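Sprachbefehle an der Ahornplatte

Offene Labortür bei Flunetti: Wie ein Greifroboter lernt, Ortsangaben aus Alltagssätzen umzusetzen

Um neun Uhr wird der Besucherbereich geöffnet, um zehn läuft der erste Durchgang. Flunetti, Anbieter von Steuerungssoftware für Leichtbauroboter, zeigt im Juni seinen Prüfstand für sprachgeführte Manipulation. Rund um die Zelle stehen Einkäufer, Integratoren und zwei Schulklassen. Gesprochen wird wenig, das Kühlgebläse des Schaltschranks ist lauter als der Arm.

Die Aufgabe klingt einfach. Ein Bediener tippt einen Satz ein, etwa »Schieb den roten Stern nach rechts vorn« oder »Trenne das Dreieck von den übrigen Teilen«. Das System Virnora wertet den Satz und das laufende Kamerabild gemeinsam aus und gibt daraus Verfahrbewegungen aus. Gegriffen wird an diesem Stand nichts. Der Arm schiebt die Bausteine mit dem unteren Ende seines Werkzeugs über die Platte. Kraftsensorik im Werkzeug fehlt, die Rückmeldung kommt allein über das Bild.

Schieben ist regelungstechnisch unangenehmer, als es aussieht. Ein Zylinder rollt nicht, solange er aufrecht steht, weicht aber seitlich aus, sobald der Kontaktpunkt neben der Schwerpunktlinie liegt. Ein Stern verdreht sich, wenn das Werkzeug eine Spitze statt einer Einbuchtung trifft. Bei eng stehenden Teilen überträgt sich die Bewegung auf die Nachbarn. Virnora rechnet deshalb keine vollständige Bahn voraus. Nach jedem kurzen Hub wird die Lage neu bestimmt und der nächste Hub angesetzt.

Trainiert wurde mit 823 aufgezeichneten Durchgängen, bei denen Menschen den Arm fernsteuerten. Davon blieben nach der Durchsicht 722 im Datensatz. Aussortiert wurden vor allem Aufnahmen, in denen die nachträglich vergebene Anweisung und der Endzustand nicht zusammenpassten. Die Beschriftung übernahm das Ingenieurbüro Likgate, das auch die Prüfsätze für die Vorführung formuliert hat. Ein Durchgang ist auf 60 Sekunden begrenzt, danach bricht die Steuerung ab und der Versuch zählt als nicht bestanden.

Am Vormittag stehen 16 Prüfsätze auf dem Programm. Die absoluten Angaben (»vorn rechts«, »an die hintere Kante«) bereiten wenig Mühe. Schwieriger sind Sätze, die sich auf andere Teile beziehen. »Zwischen den Zylinder und das Dreieck« setzt voraus, dass der gemeinte Zylinder feststeht; liegen zwei verschiedenfarbige auf der Platte, ist der Satz mehrdeutig. Virnora wählt in solchen Fällen den Zylinder, der dem Dreieck näher steht. Eine Rückfrage an den Bediener ist in der aktuellen Version nicht vorgesehen, soll aber folgen.

Auch die Formen selbst sind mit Bedacht gemischt. Rot, Blau, Grün und Gelb kommen jeweils mehrfach vor, sodass die Farbe allein zur Bestimmung eines Teils nicht genügt. Wer »den roten« verlangt, kann den Zylinder meinen oder den Stern.

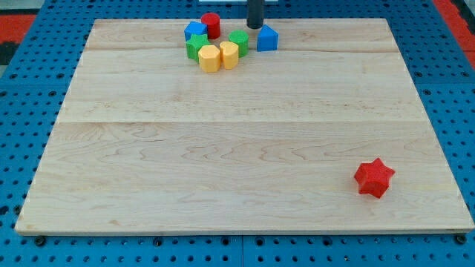
Ó Riain hält den Aufbau für zu gutmütig: Auf einer hellen Holzplatte mit gesättigten Farben lasse sich jede Objekterkennung gut verkaufen, aussagekräftig werde der Versuch erst mit matten Grautönen, wechselndem Licht und Teilen, die einander verdecken. Die Sprachseite sei dagegen sauber geprüft.

Bei Flunetti wird der Einwand nicht bestritten. Eine zweite Zelle mit ungeordneten Metallteilen ist in Vorbereitung, zunächst ohne Publikum. Dort soll auch untersucht werden, wie weit sich die Hublänge vergrößern lässt, bevor die Lageabweichung nicht mehr im nächsten Schritt ausgeglichen werden kann. Die Taktzeit ist für einen Einsatz in der Fertigung derzeit zu hoch.

Der Nachmittag gehört den Besuchern, die eigene Sätze eingeben dürfen. Zugelassen sind Deutsch und Englisch, Dialekt wird nicht unterstützt.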